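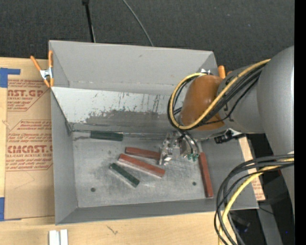

Notebook, idiom workshop — December, entry begun 4:15 in the afternoon

I have been meaning to write up the "bench" session before it slips away from me, and Ngaio has asked twice now (very kindly both times), so I am sitting down with my tea to do it properly.

We were working on idioms that come out of workrooms and trades, for the learners' booklet. The Norkham group had "back to the drawing board," "a spanner in the works," and "too many irons in the fire." We kept the second one but will print it as "a wrench in the works" for the American edition, with a note that readers will meet "spanner" in British books. Pao-chu Peng wondered whether the note would confuse people more than it helped. I think it should stay, but short, one line at most.

"Too many irons in the fire" gave us the most trouble and the most fun. Most of the group guessed it meant being in danger, or being angry, which makes sense if all you hear is the fire! Once I told them about a blacksmith heating more pieces than he can work at one time, they started making sentences right away. The best one came from the Rallside table: "My sister has too many irons in the fire, so she forgot my birthday and also her own." I would like to use that in the booklet if she will let us.

Then a long detour on "to strike while the iron is hot." Learners mix the two up constantly, and I don't blame them. Same iron, same fire, very different advice. Try putting them on facing pages next time and see if it helps.

Numbers for the file: the Plaltholm collection now stands at 883 idioms, of which 50 are tagged as coming from trades. Ngaio's count of learner sentences is 3469 — I had a lower figure, but I was missing the whole Pomare folder, so hers is the one to use.

Still open:
"To have an ax to grind." Pao-chu wants the definition to say "a private reason." I had "a selfish reason," and that is too harsh, so I am going over to her side.
"Nuts and bolts" needs a plural note. Three people wrote "a nut and bolt of the plan."
"Hammer out" against "hammer home." Need nearly 20 more sentences before I trust our definitions.

Ngaio, if you read this before I see you, the marked-up draft is in the blue folder and your comments on page six are all in. Pao-chu has the other copy.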